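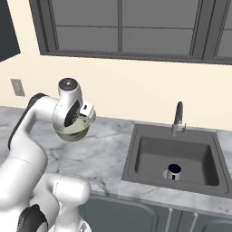
Evening course: Running a Small Guest House
Handout 4 – Breakfast, and how to cost it
Tutor: Tove Riis

Welcome back, everyone, and thank you for all the lovely questions about laundry last time (I've still got a few of them to answer, I promise!). Tonight we turn to breakfast, the part of the stay your guests will talk about when they get home.

Begin with the cost per head. Write down everything that goes on the table, the butter and jam as well, and divide by the guests you fed, leaving out the empty beds. Sorin Papadopoulos, who let us use his books from Condalmont, spent 3,000 on breakfast things in August and 2,000 the month after.
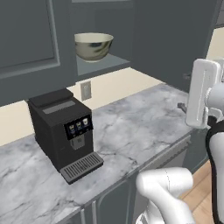 His bread bill hardly moved between the two, so do look at his order sheet and see whether you can spot why – there's a clue in the standing order.

Next comes timing. Most guests turn up in the same half hour, however long you serve for, and I'd have the tables laid by 7 in the morning.

For next time: cost one breakfast for 10 guests, with and without a cooked dish, and bring your workings, crossings-out and all.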